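Home | News | Town | Schools | Contact

Bag drive at Grunport center brings in 1552

October 28, 2018

The Grunport center has collected 1552 plastic shopping bags since September, most of them the thin white kind handed out at checkout. Bags are flattened on a table and bundled by type — torn ones go in a separate bin.

"Please empty out the receipts first," said organizer Hussam Shboul. 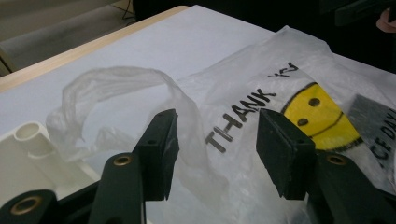 Where to bring them

Drop-off is at 216 Tarawneh Street.

Related
- Simine library extends hours
- Zandow bridge work resumes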